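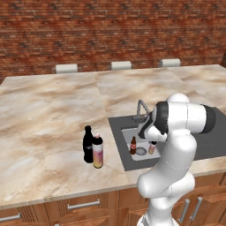 The simulated kitchen in Werkitz, with the arm over the sink and one small can close to the right wall of the basin.

How to find out why your simulated arm stops above the sink

This tutorial is for people who use the Werkitz kitchen and have the same fault that cost me a good part of August 2020. The arm goes to the sink, comes down over the small can and then stays there. No error is shown. After 50 seconds the episode ends with the message "goal not reached", and that message does not help much.

I first believed the grasp planner was guilty. It was the collision shape of the sink. Please follow the steps in this order, as the first ones are quick.

What you need

Werkitz with the kitchen package installed, the Skonside planner, and a saved episode in which the fault appears. If you have no saved episode, run the task with recording switched on until you get one.

Step 1. Replay with the planner switched off

Open the saved episode and choose "Replay joints only". If the arm moves in the same way and stops at the same height, the recording is good and you can continue. If it moves differently, your recording is damaged and you must make a new one.

Step 2. Show the collision shapes

In the View menu, switch on "Collision shapes". What you see in the normal view is only the visual mesh, and it can look perfect while the physics uses something else. In my case the basin looked open, but its collision shape was a closed block up to the level of the surround. For the planner there was no hole at all, and the can was inside solid material.

Step 3. Read the distance value

Pause where the arm stops and open the contact panel. Look for the pair "gripper / sink". I had a value of 6 mm, and this was exactly the safety margin in my settings. So the arm did what it was told.

Do not set the margin to zero to get past this point. I tried it, and the fingers pushed into the block, the solver became unstable and the arm swung back over the counter. In simulation this costs you nothing, but the same settings file can be loaded on a real arm later.

Step 4. Change the shape of the sink

Select the sink, open "Physics" and change the collision type from "Convex hull" to "Decomposed". A convex hull closes every hollow object, so bowls and mugs have the same problem. Set the number of parts to 11. With fewer parts my basin walls became too thick, and a can near the wall was still not reachable.

Save the scene under a new name, then load it again. The change is not used before you reload - I lost one evening with this.

Step 5. Test again

Run the old episode first, with the planner on. Then run a longer batch with random object positions. Nuala Cullinane, who keeps the scene files at Trirnberg, asks for 1,000 episodes before she accepts a changed scene. A short batch does not include enough cases where the object lies close to a wall.

If it still stops

Check the wrist. When the gripper points into the basin at an angle, the last joint can come near its limit, and the planner also waits silently in this case. The joint panel shows the limit in red.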